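Two sets of fingers, one charging cable
June 8, 2023

I have been meaning to write up the finger swap for a while. We had two candidates left after October and I kept putting off the proper comparison because the old ones were good enough for blocks and cups. They were not good enough for cables, so I finally set aside the time.

The two sets are the Bradel flat pads, which came with the grippers, and the ridged ones from Trevaskis, which taper to a point. Both fit the same carriage with the same screws. The Bradel pads have a soft face and a wide contact area. The Trevaskis fingers are narrower and harder, and they cost more than I wanted to pay for what is a small lump of black plastic.

The task I settled on was plugging a charging cable into a phone. One arm holds the phone, the other brings the connector to the port. It is awkward in the right ways. The phone is smooth and easy to twist, the connector is small, and the cable pulls on whatever is holding it.

I ran 20 attempts with each set, driving both arms by hand from the leader pair, with the same phone and the same cable. I did not try to be fast.

The flat pads held the phone very well. I could press on it quite hard and it stayed put. On the connector they were poor. The pads are wider than the connector body, so the wrist camera could not see the tip once the fingers closed, and I was lining up by guesswork from the head camera. The connector also rolled between the pads whenever the cable dragged on the table. I gave up on several attempts after it had turned a quarter of the way round.

The ridged fingers were the other way about. They needed more care on the phone, as there is less finger touching it and if you grip too low it wants to pivot. On the connector they were much better. The ridges stop it rolling and the points leave enough of it showing to aim with.
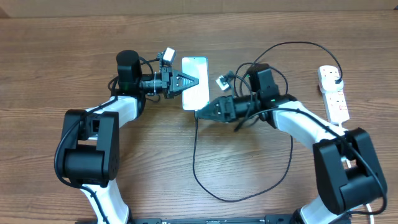
Mindley Makers' Club, Robotics Bench

The phone is upright on its short edge there, which is how I ended up doing all of them. I had started by laying it flat, but the gripper kept fouling the table on the way in. Standing it up gives the right arm a clear path to the port. The left arm does have to hold it steady the whole time.

Slack matters more than I expected. With a long loop lying on the table the cable hardly pulls at all. When I tidied it up short, the connector was tugged off line every time the wrist turned, with either set of fingers.

On cameras, I changed very little. The wrist ones are the same small Vindmont units as before, on the same short brackets. I tilted them down slightly for the ridged fingers, and that helped. Angus Pearce thinks I should move them closer still, but then they lose sight of the phone on the approach and I would be back to relying on the head view.

The controller gave no trouble apart from the grip force setting. The scale goes up to 2000 and I had been running the flat pads at 806. The same figure with the ridged fingers was too much for my liking on somebody's working phone, so I brought it down in steps until the phone began to slip and then went back up one.

For now the ridged set is staying on both arms. Beverley Mudgway suggested mixing them, flat on the left and ridged on the right, and I think that may be the best answer for this particular job. It does mean the two arms are no longer interchangeable, and I would have to redo the left gripper's zero position whenever we swapped back. I will try it when the next batch of screws arrives, as two of the old ones have rounded heads and I don't trust them to come out again.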